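Two desks side by side, gap keeps opening up between them

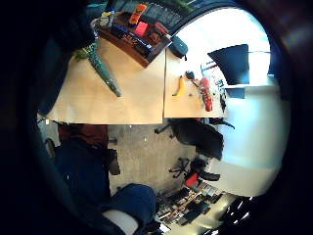

The two desks, with the seam between them. Large one on the left, small one on the right.

Posted in Furniture and Storage
2026-02-15

brindlepost

I have a large desk and a small desk pushed together against one wall to make one long work surface. They are from the same line (Rondine) and the same finish, so they match well enough. The problem is the joint. When I push them tight they stay tight for a week or two, and then the seam opens up again. Pens don't fall through but paper clips do, and if I write across the joint the pen drops into it.

The large desk is 180 cm wide. The small one was bought later, in December, and sits a hair lower. I can feel the step with a fingernail. Both have four legs with screw-in leveling feet. The floor is grey speckled carpet over concrete and it slopes a little toward the window.

I rent, and I may want to split the desks up again when I move, so I would like to avoid anything permanent. A few small screw holes underneath are fine. I do not want to glue them. I also don't want a cover strip on top because it would catch on paper.

What is the right way to join these? I looked at the Cerano linking plates but the listing says they are for metal frames. Mine have wooden rails under the top.

oldshopfloor

Level first, then join. If you screw them together while one is lower, you will pull the tops out of line and the screws will work loose.

Start with the large desk, since it is harder to move. Put a level on it front to back and side to side and turn the feet until it reads flat. Then bring the small desk up next to it and raise its feet until the step is gone. Lay a straightedge across the seam at the front and again at the back. The front can be perfect while the back is still low, especially on a floor that slopes. Tighten the lock nuts on the feet if there are any. Cheap leveling feet turn on their own when a desk gets bumped, and that may be part of your trouble.

For the joint, use flat steel mending plates on the underside, one near the front and one near the back. Clamp the two desks together at the rails before you drill. Put scrap wood under the clamp pads so they don't dent anything. Check the thickness of the top and pick screws that go in no more than two-thirds of the way. Wrap tape around the drill bit to mark the depth. Drill pilot holes even if the screws claim they don't need them.

If the side rails of both desks touch when the tops are closed up, there is a better method. Drill through both rails and use connector bolts, the kind sold for joining kitchen cabinets. Two is enough. They pull the desks together hard and come out with a hex key when you move. If the tops overhang the rails you will have a space between the rails, and you would need a spacer block cut to fit. At that point plates are easier.

Skip the Cerano plates. I have used them on office desks. The holes are sized for machine screws and they leave a wood screw loose in the hole.

marlowe73

just put rubber pads under the feet. mine used to slide around and they stopped. got a pack of 40 for cheap and I still have most of them

pinewick

The pads will help with sliding but they won't fix the height difference, and soft ones squash down over time so you may have to level again.

I did the mending plate method on a pair of Oksanen desks that had the same problem. Two things to add. Empty the drawers before you level, then load them again and recheck. My small desk sank a little once the drawer unit was full. Also, some plates have a slight bend in them from the factory. Hold each one against something flat before you use it. A bent one will open the seam when you tighten it.

If there is still a thin line after that, leave it. Wooden tops move a bit between winter and summer, and a filled joint will crack or squeeze out.

brindlepost

Thank you. I checked underneath and the tops do overhang, so it will be plates. The feet on the small desk have no lock nuts and one of them spins freely. The Brindden hardware store near me sells replacement feet, so I will change those first and then level everything again.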